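Ellport Community Help > Food and kitchen > Storage

How do you store sausage-type packs once the shop box is gone?

Asked by Ello
3 answers

Got a load of those orange sausage-style packs from the Asian supermarket, the kind with a sealed plastic casing and a label wrapped round. Threw the outer box away before I read it. Writing on the packs is tiny and I can't read the language anyway. Do they go in the fridge or the cupboard? Packing food parcels tonight, so need to know fairly quick. Also they roll off everything.

Answer 1 (2 people found this helpful)
Fridge. Always fridge with meat.

Answer 2 (most helpful)
Depends on the pack, some are shelf stable and some arent. Where was it in the shop? If it came out of the chiller it stays chilled, end of. If it was on an ordinary shelf then cupboard is normaly fine till you open it, then fridge and eat within 3 days. Thats what we do anyway.

Don't guess from the colour of the casing. Use a translate app on your phone, hold it over the small print near the barcode. Wants good light and a flat bit of label, curved ones come out as nonsense. Take two or three goes. Or ring the shop -- quicker.

Rolling -- lay them on their sides, all the same way, labels up.

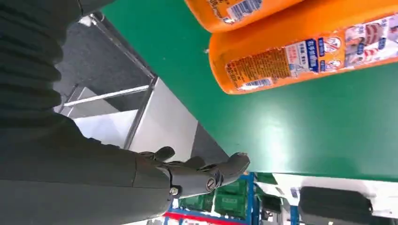

Keep them well in from the edge if the table's smooth. Folded tea towel along one side helps. In the parcel put them at the bottom next to the tins, not on top of the bread. If one's split or blown up at the end, bin it, dont tape it.

Answer 3
Agree with above about the chiller. Postwood branch sells both sorts so ask which. Would also write the date on the casing in marker, we lost track of ours last July and had to chuck 300 g of the stuff.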